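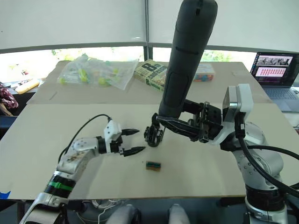 2 Comments 19 Shares

Hivlow Catchment Monitoring Group
Minutes of the data management meeting held in May

Chair: Enikő Mészáros
Minutes: Kálmán Pap
Apologies were received from the Furneck office.

The meeting opened at 2 pm.

1. Previous minutes
The minutes of the previous meeting were accepted with one correction. Under item 4, "Furneck weir" should read "Furneck upper gauge".

2. Matters arising
The purchase of replacement desiccant packs has been completed. The key to the Vustside gauge hut has not been returned and the lock is to be changed. K. Pap to arrange.

3. Import of groundwater level files
K. Pap reported that files downloaded from the bores at Vustside continue to be rejected by the database when the header contains a blank site code. The field sheet has a site code in every case, so the omission occurs when the logger is relaunched. Members discussed whether the import template should fill the code from the file name. The Chair did not favour this, as two files were misnamed last winter and the error was not found until the annual report was in draft.

Resolved: that the template remain unchanged and that files with a blank site code be returned to the person who downloaded them.

4. Time settings
Loggers at the Hivlow sites are set to standard time all year. Those at Juhász Creek were changed to daylight saving time by a contractor, and the record is one hour out from the date of that visit. The affected readings have been flagged but not yet shifted. It was agreed that the original files be kept in the archive folder in the form in which they were received, and that any shift be applied to the working copy only, with a note in the comments field.

A member asked whether the barometric record had been changed as well. It had not — the compensated levels for Juhász Creek should therefore not be released until both records have been aligned.

Action: K. Pap to correct the working copy and circulate a plot before release.

5. Conductivity probes
The check against the 90 µS/cm standard was outside tolerance at both Furneck gauges. The probes were cleaned and recalibrated on site. The Chair asked that readings before and after cleaning be entered as separate records, as the present form allows only one. The form is to be amended.

There was some discussion of whether drift should be corrected linearly between visits. No decision was made. The matter is held over until the laboratory results are available.

6. Access to the database
Read-only accounts have been requested by the Vustside office. Approved. Editing rights remain with the Chair and K. Pap.

7. Correspondence
A landholder at Hivlow has written regarding the siting of the telemetry mast near a boundary fence. E. Mészáros to reply and to enclose a copy of the access agreement.

8. Other business
Members were reminded that field sheets are to be scanned in colour, as pencil notes do not reproduce well otherwise.

The meeting closed at 3.40 pm. The next meeting will be held at the Furneck office, at a time to be advised.

Share 2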